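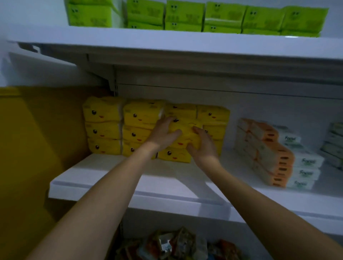 Section 4. Running the shelf demo on open day

I've run this one for visitors at Zundmont since September, and it's the stop where people hang around longest. Set aside 16 minutes before the doors open. You'll want every one of them!

1. Wheel the Clunda unit up to the shelf and lock both casters. Leave the arms folded until step 4.

2. Stock the middle shelf with tissue packs, same color together, faces to the front (kids love the smiley ones). Push them back toward the rear panel and keep the stacks even. Soft packs slump if you pile them high, so I stay low in the row we're going to pick from.

3. Put the other brands to the right. Snacks can go in a heap on the bottom shelf - the demo never reaches down there.

4. Power up, wait for the steady tone, then load the program called Wimlow Two-Hand. Grip force should read 119 on the panel. If it reads 200, you've got the box settings from last time and you need to reload.

Caution: Keep guests behind the floor tape whenever the arms are live. Small children creep forward, so stand on that side yourself.

5. Press Start and let it run one full cycle before you talk. I used to chat right over it and people missed the grab.

Note: A wrinkled wrapper corner is fine. A torn pack isn't - swap it out, there are spares in the Gallagher cart.

6. Between groups, press Home and straighten the stacks by hand.

Last updated 10/2/24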